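Students at Clernness Technical School Will Bring Hand-Held Gripper to the Zatdale Student Robotics Days

For release in March

CLERNNESS – The robotics class of Clernness Technical School will take part this spring in the Zatdale Student Robotics Days, a regional meeting for school teams who build machines that can pick up and move ordinary things. The school enters the meeting for the first time. Its team has five students, all in their last two years of study, and they have worked on the project since the beginning of the school year.

The project has the name Mollby. It consists of a hand-held gripper with two fingers, which a person moves by hand, and a small set of programs that the students have written themselves. With the gripper a student shows how a task should be done. The recorded movements are later used to teach a robot arm the same task. The arm is on loan to the school from the company Dimitriou, which makes equipment for packing and sorting and has its workshop in the neighboring town.

The class meets on Tuesday afternoons and the lesson takes two hours by the timetable, but in the months before the meeting the students were allowed to stay until the building closes. During the winter they collected 2,000 recordings. In each one, a student reaches for something on the table, takes it between the fingers and puts it down in another place. The recordings were then checked one by one, and the bad ones were put aside.

"We did not want that the students only press a button and look at a robot somebody else has prepared," the robotics department of the school said in a statement. "They had to think about how a hand closes, how fast it comes near to a thing, and what to do if the thing rolls away. These are small questions, but they took most of the autumn."
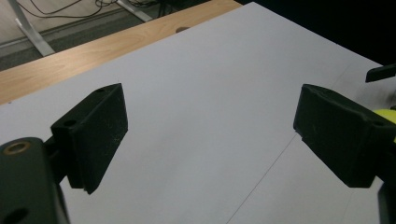

Does a student need to know programming before joining the class?

Students can join without any programming. In the first months they learn the basic commands together with the teacher, and those who prefer mechanical work may start with drawing and assembling parts.

The fingers of the gripper were the part which changed most often. The first ones were too soft and bent when the students pressed them together, and the next ones were strong but too slippery for a plastic cup. The students drew each new version on the computer, made it in the school workshop and wrote down in a shared notebook what was better and what was worse. This notebook will be presented at Zatdale together with the gripper. The jury gives points for it also, so the students are now making the handwriting in some pages easier to read.

At the meeting, every team must complete four tasks in front of the jury. The tasks are given to the teams on the same morning, and there is only a short time for preparation. The Clernness team expects that at least one task will need a round object, and for this reason it has practiced a lot with balls of different sizes.

The company Dimitriou supports the class with the robot arm, with spare parts and with one visit each term, when the students may ask its engineers about their work. "The questions from this class are good and sometimes hard to answer," the company said. "We are glad to continue next year – and we hope that more schools in the region will start a similar class."

After the meeting, the students plan to publish their drawings and their programs, so that other school clubs can build the gripper with simple tools. A written guide in plain language is in preparation. It will explain how to assemble the parts, how to make a recording and how to check if the recording can be used.

The school will also hold an open afternoon in the robotics room, where parents and younger pupils can try the gripper themselves. The day will be announced on the school notice board and at the main entrance. Entry is free, but children under the age of ten should come with an adult.

Applications for the next school year are open now. Forms are available in the school office during the usual hours. Journalists who wish to visit a lesson are kindly asked to contact the office in advance.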